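Pre-session safety checklist, bottle handling station
Site: Lisetham, ground floor
Checked by: Bastian Meinecke
Date: 25 October 2025

Tick the item, then write what you found. I've left my comments in full so whoever picks up the next block of recordings can see what I was fussing over.

1. Emergency stop tested before arms are powered
OK. Pressed it, arms dropped out, reset without a fault. I did it again after lunch (yes, it's tedious, do it anyway).

2. Wrist joints and finger joints move freely
OK, with a grumble. The right thumb is slower to close than it was last month. It's inside the limit on the Soler service sheet, so I've passed it, but please keep an eye on it!

3. Cables clear of the arms' reach
OK. I ran both arms out to full stretch at crawl speed and nothing tugged.

4. Bottles sound, caps tight
OK. I turn every one upside down over the sink and give it a squeeze. One had a weepy cap, so it went in the bin and I took a fresh one from the Nulby box. We only ever put 4 out at a time, all on their sides.

5. Work surface level, nothing sliding
OK. The mat had crept towards the edge, so I pulled it back and pressed the corners down.

6. Operator position
OK. Whoever has the tablet stays at the side of the table and keeps their head out of the arms' reach. I know it's tempting to lean in when a grasp looks iffy. Please don't, just mark the attempt as failed and carry on. Failed ones are useful to the training people as well. 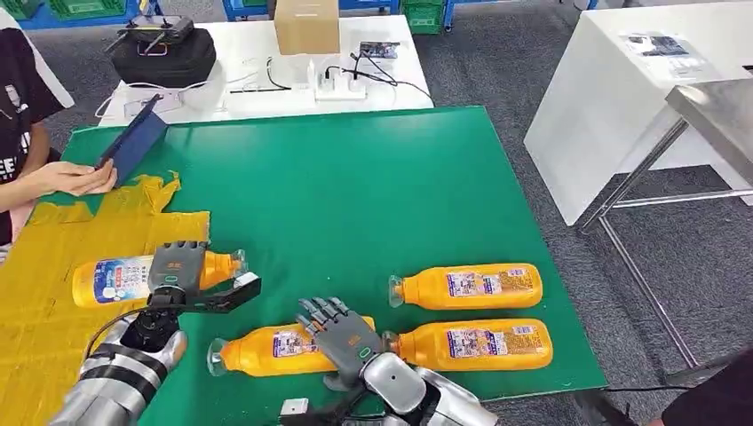
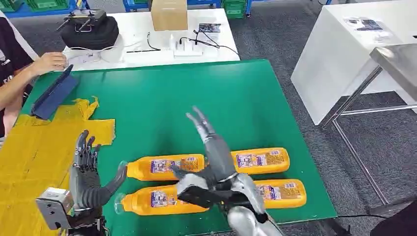
Four bottles on the green table, tablet at the left-hand side.

7. Grip force limit set
OK, now. It was still on the setting from the tin trials when I came in, and that would have squashed a plastic bottle flat. I've put it back to the low profile and added a line to the start-up card. If you change it, change it back, and write it in the Zaltora log.

8. Spill kit within reach
NOT OK at first check. The paper towels had wandered off to the kitchen again. Fetched them back, so this one's a pass on the second go.

9. Recording storage
OK. We had 525 attempts saved when I started and I was after another 200 before packing up. Plenty of disk left for that.

10. Starting positions varied
Not strictly safety, I know, but it lives on this sheet. Shift the bottles between attempts and swap which way the caps point, or the model just learns one layout. Arms paused first, every single time. I caught myself reaching in early once and gave myself a stern talking-to.

11. Breaks
Change operator when you start rushing. I lasted 7 batches and got sloppy on the last, so I stopped there.

Outstanding: right thumb to be looked at before the December block, and a second roll of towels to live permanently under the table.

Signed off for use, B. Meinecke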